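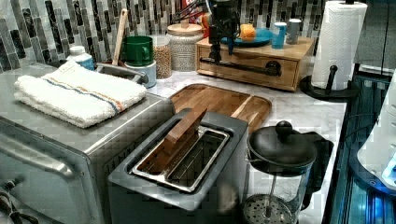

Countertop outlets: breaker trips with toaster oven and kettle together

Forum: Home Electrical > Kitchens

tetteh_lane
Kitchen was redone by the previous owner. The counter outlets on the left run are on one 20 amp breaker, and so is everything to the right of the sink. The toaster oven lives on the left. If it is running and somebody starts the kettle on the right, the breaker trips after a few minutes. It never trips right away. Panel is a Brovo, label says KITCHEN in pencil and nothing else. Is the breaker worn out, or is this expected?

ohm_by_ohm
Expected. Read the nameplates and add up the watts. A typical toaster oven is 1500 to 1800 and a kettle is usually 1500. Call it 3000 watts at 120 volts and you are at 25 amps on a 20 amp circuit. A thermal-magnetic breaker will carry a modest overload for a while before the bimetal strip bends far enough to let go. The delay is the strip heating up.

rurnora_dan
Agree on the math, but I would not rule out the breaker yet. Old breakers get weak and trip below rating. Put a clamp meter on the hot wire at the panel before deciding anything.

ohm_by_ohm
He described 25 amps of load. What would the clamp meter add?

rurnora_dan
It would add a number. You estimated from typical nameplates. His may be smaller.

tetteh_lane
Nameplates: oven 1620, kettle 1500. That makes 3120 watts, so 26 amps. I don't own a clamp meter and I am not opening the panel to use one.

J Cuevas
Fair enough. The bigger question is why both sides are on one circuit. Under the code most places use, a kitchen needs at least 2 small-appliance circuits at 20 amps each, and the counter outlets have to be served by both. How old is the wiring? Turn that breaker off on Saturday morning and test every outlet with a lamp, including the dining area and the pantry. Write down what goes dead.

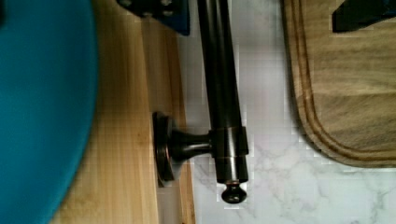 Can I swap the 20 for a 30 so it stops tripping?
The wire decides the breaker size, and counter circuits are normally 12 gauge copper, which is limited to 20 amps. A 30 would let the cable in the wall overheat without ever tripping.

tetteh_lane
Did the lamp test. Everything on the counter goes dead, left and right. The pantry outlet and the dining wall stay on, under a breaker marked DINING. That one has almost nothing plugged into it.

J Cuevas
Then you probably do have two circuits, and whoever did the remodel fed the whole counter from one of them. — Jaqueline

rurnora_dan
Could be a shared-neutral cable too. If there is a red wire in the first counter box, there may be a second hot leg that was capped off. I have seen that in two houses on my street.

ohm_by_ohm
Possible, but don't tell him to move wires around on a guess. A shared neutral with both hots on the same leg puts the sum of the currents on the neutral, and no breaker will notice. It needs a two-pole breaker or a handle tie.

rurnora_dan
I said could be. I didn't say go do it.

Dela A.
Electrician here, 10 years, mostly remodels. Ohm is right about the neutral and Dan is right about where to look. Have someone open the first box in the run. If the second hot is there, the repair is short. If it isn't, a new cable has to be pulled, and the cost depends on whether there is a basement under you. Mine was some 82 feet of cable on the last one because the panel was in the garage.
Until then, run one heating appliance at a time. No power strips or extension cords on the counter — they don't change the load on the circuit. 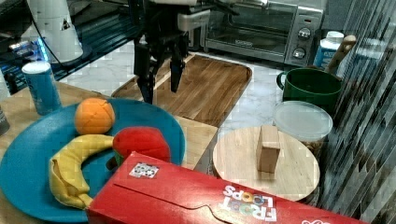 Left counter run, oven position.

tetteh_lane
There is a basement, unfinished, and the panel is directly below the pantry. I have someone from Brindden coming to open the first box. Kettle has moved to the dining wall for now and the breaker has held with both running.

J Cuevas
Ask them to check for GFCI protection on the counter outlets while the box is open. And get the panel labeled in something better than pencil.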